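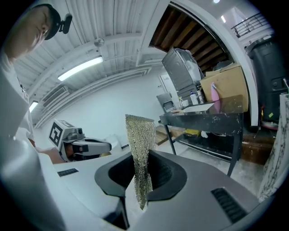

Photo: Senham project, Gerkgate workshop

Senham: learning to handle cloth and other soft items
Progress report to the Wihongi Fund, second period

Prepared by Hamish Te Moana, project lead

1. Where we are

Collection of examples began in this period and is now the main activity at Gerkgate. At the end of October we had 184 accepted recordings of people handling soft and flexible items with the hand-held grippers. The plan called for more by this point. The shortfall comes from the first weeks, when most of what we recorded had to be thrown out for reasons given in section 3. The weekly rate since then has been close to what we proposed.

No training results are reported here. A first model will be trained on the present set before the next report, mainly to find out which tasks need more examples and which have enough.

2. How the recordings are made

The person doing the task holds a gripper in each hand and works with the item through the gripper fingers. Each gripper carries its own camera, and a square printed marker on the body of the tool allows its position to be worked out from the other views. In the cap set-up, a small camera on the brim adds a view from the head. The grippers and the cap camera are started together, and the streams are lined up afterward in software.

An accepted recording covers one task from the first grasp to the release. It comes with a short written label, the item code, and a note of which hand led. Recordings in which the item is dropped and picked up again are kept if the recovery is done with the grippers. If the person puts a tool down and uses a bare hand, the recording is rejected.

The tasks in use are:

Lift a strip of fabric by one end and hold it clear of the table
Pass a strip from one gripper to the other
Lay a strip flat along a marked line
Fold a square of cloth in half
Drape a cloth over an upright panel

Metallic and open mesh fabrics were added partway through the period at the request of Brarnbridge, our partner on the handling side. They are harder to work with than cotton. They hold creases, they catch on the fingers, and the bright spots on the surface shift with every small movement of the hand. We expect the model to do poorly on them at first and have asked for more time on these materials in the next period.

3. Problems and what was done

Timing. In the early recordings the left and right streams drifted apart over longer tasks. A fold that looked clean in one view was already finished in the other. The clock settings were changed and a check was added at the start and end of each session. Drift has stayed within our limit since the change.

Lost tracking. When the two tools come close together for a hand-over, one often blocks the marker on the other. We looked at moving the marker and decided against it, as any change would make the older recordings harder to use. People are now asked to tilt the receiving gripper slightly outward during the hand-over. This has cut the number of lost stretches but has not removed them.

Lighting. The overhead fluorescent lights produce flicker at some camera settings. Exposure is now fixed for all sessions. Shiny fabrics still wash out in places, and we have left those recordings in the set, with a tag, so that they can be included or dropped later.

Fatigue. Sessions were originally planned at two hours. Grip control fell off well before the end, and the later recordings in each session were slower and less steady. Sessions are now shorter, with a break in the middle. This costs some setup time, but fewer recordings are rejected.

4. People and space

Five people have been trained on the tools. Two of them do most of the recording, and this is a weakness, as the set leans toward their habits. One of the two nearly always grasps a strip at the corner; the other takes it from the middle of the short edge. We will schedule the remaining three more evenly from now on and will report the share per person next time.

Work continues in the main room at Gerkgate. The room is adequate, though all recordings share one background, and a model trained only on these may not carry over well to other places. Brarnbridge has offered bench space for a short run of sessions, and we would like to accept.

5. Spending

Spending is within budget. Equipment came in slightly under the estimate, and labeling took more staff time than planned. We ask permission to move the unspent equipment money to labeling. No increase in the total is requested.

6. Next period

Train and test a first model on the accepted set
Record the mesh and metallic fabrics on all tasks
Hold the sessions at Brarnbridge, if agreed
Write up the labeling rules so that a new person can follow them without help

A decision on the transfer in section 5 is needed before the Brarnbridge sessions can be booked.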